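Tournament Diary: A Very Long Saturday-Type Day at the Enriquez

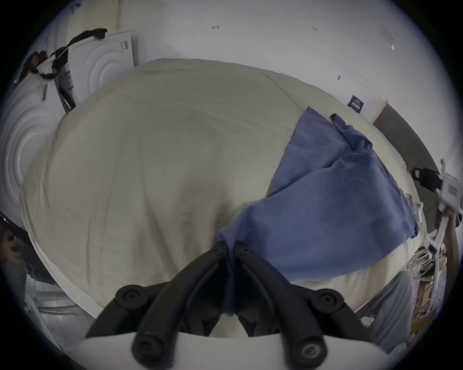
Reto Rainer
Recreational player and diary keeper, Gravbridge home game

February | 7 min read

I am writing this at 3:40 a.m. at the little desk in my motel room in Birkum, with my shoes still on, because if I go to sleep I'll lose half the hands. I played the Nollusine Winter Event at the Enriquez card room, and I played it for almost fourteen hours, and I finished 12th! Twelfth out of 367 entries! I have been writing this diary for four years and the best line in it until tonight was a chopped pot with a guy who fell asleep.

Okay. From the start, while I still have it.

I left Gravbridge before it was light with a thermos and the audiobook I never listen to. The drive is two and a half hours if you don't stop, and I stopped twice. The buy-in was $138, out of the coffee can, which I had been feeding since the summer for exactly this. One bullet only. I told Gerardo that if I busted in the first level I would eat a good lunch and drive home, and he said that sounded like a man planning to bust in the first level.

The room is bigger than I remembered. They have opened up the back part that used to be for pan and moved the tournament tables in there, and the noise of all those people shuffling chips at once hit me as I came through the door. I love that noise so much. If someone sold a recording of it I would play it while doing dishes.

My first table was friendly. An older woman in seat two had a crossword going and played maybe one hand an orbit, and when she did play, everyone got out of the way, me included. Next to her was a kid in a big hood who raised every button no matter what. I was in seat seven, which I like, you can see everybody without leaning.

For the first three levels I did very little. I had a plan written on an index card in my shirt pocket (fold ace-rag, don't defend the big blind with garbage just because it's "only one more," drink water) and I followed it pretty well. I lost a small pot with pocket jacks on a king-high board when the crossword woman bet the turn, and I showed the jacks as I folded, and she gave me a nod. She may have had nothing. I don't care. I felt good about that fold all afternoon.

The first hand that really mattered came right before the first long break. Hood kid raised his button again, and I looked down at ace-king of clubs in the small blind. I made it a bit more than three times his raise. He called fast. Flop came queen of clubs, eight of clubs, three of hearts. I bet small, he called. Turn was the five of clubs, so I had the nut flush, and my leg started going up and down under the table like a sewing machine. I checked! I never check there! At home I bet it every time because I'm too excited to do anything else. He bet big, I called, the river was a black deuce, I checked again, and he put it all in. I had him covered by a couple of antes, so it was my call, and it took me less than a second. He had queen-eight for two pair. He said "nice hand" like he meant it, and he was back forty minutes later at another table with a fresh stack, so no need to feel sorry for him.

I texted Gerardo a photo of my chips and he replied with one word, "Stack?" and I wrote back "That IS the stack," and he said it looked like I'd built it with oven mitts on. Fair. My stacks were terrible all day. I get nervous and make them in different heights, and the dealer at the second table asked me very politely to put the big ones in front.

Dinner break was at 6:15. The line at the grill was hopeless so I ate half a turkey sandwich standing beside the ice machine with a guy who drives a propane truck and plays this event every winter. He told me about a set-over-set hand from a few years ago with so much detail that I could have dealt it for him. We wished each other luck, and I never saw him again. Hope he ran it up.

After dinner is where it got hard. The blinds were suddenly enormous, and I went more than an hour without a hand I wanted to open. I folded king-seven, I folded nine-four, I folded jack-three about a hundred times it felt like. My stack went from comfortable to medium to the kind where people start looking at you when you touch your cards. I kept taking the index card out. Under "drink water" I had written "short is not dead," which is what Gerardo always says at the home game right before he knocks somebody out.

Then came three hands in a single orbit, and I want all of them on paper.

First, I moved all in with ace-ten from the cutoff and everyone folded. With the antes that was a nice little bump by itself.

Second, I moved in again the very next hand with pocket sixes, and the big blind thought for so long that someone called the clock on him. He turned his cards face up as he mucked, king-jack suited. I said thank you out loud. I don't know why I said thank you.

Third, under the gun, aces. Real ones. I hadn't seen them since the fall. I raised the minimum and tried to breathe like a normal person, and a very quiet man in a fishing vest moved in behind me, and then the small blind moved in too!! I called and they had tens and ace-king. The board ran out all low cards, eight high, and I had to wait for the dealer to count everything down and push it. It took both of her arms. I had gone from nearly out to one of the bigger stacks in the room in the time it takes to microwave a burrito.

The money bubble took forever. They went hand for hand, and every time a table had an all-in we'd all stand up and crane our necks. It burst when two people went out at the same moment at different tables, so they split the last payout, and there was clapping, and the floor manager came around with a clipboard for our names. I spelled mine and he wrote "Retto." I let it stand.

From then on I was freerolling, at least in my head, and I played the best poker of my life for a couple of hours. I stole blinds. I resteal-shoved on a man with a gold bracelet (jewelry, not the other kind) with ace-five suited and he folded. I made one big mistake, calling a river bet with second pair when I knew, I KNEW, I was beat. It cost me a third of my chips. I wrote "you knew" on the back of the index card and it's sitting next to me on the desk now.

We got down to two tables a bit after midnight. Six at each when I went. I had eleven big blinds and found two red nines in the hijack, and there's no version of me that folds those. I moved in, the button moved in over the top, the blinds got out. Ace-queen. Flop jack, four, four. Turn a deuce. I was already adding up what I'd have. River, queen of spades. It got very quiet in my head for a second, and then I shook hands all the way around the table and forgot my sweater and had to go back for it.

The payout was $687. I know that nobody is buying a boat with it, but I stood at the cage and counted it twice and was grinning so hard that the cashier started grinning too. Most of it goes back in the coffee can. Some of it is going toward a real breakfast in the morning, with the good sausage.

Things to fix before the next one: practice riffling so my hands have something to do. Bring my own sandwich. Figure out what I want to do with ace-jack from early position, as I played it three different ways today and didn't like any of them. Stop saying thank you.

My eyes are closing. One more thing so I remember it: on my way out I passed the crossword woman, who had been out for hours and was now crushing the small limit game by the window. She looked up and asked how I did. I told her and she said "with those jacks, I'm not surprised." So maybe she did have the king. I'm going to think about it the whole drive home.

Comments (4)

gerardo espiritu
Twelfth!!! The oven mitts comment stands. You're buying the chips and dip at the next home game, and bring the index card, I want it framed.

foldedpreflop
Loved this. Checking the turn with the nut flush against a button maniac is so hard to do live. I would have bet and he'd have called anyway, but still. Was it a one-day event the whole way through? My local room splits everything into two days now and I can't get the time off.

Reto Rainer
@foldedpreflop One day, start to finish. They were still playing when I left. I don't know yet who won it, will add it if I hear.

riverdeuce
She had the king.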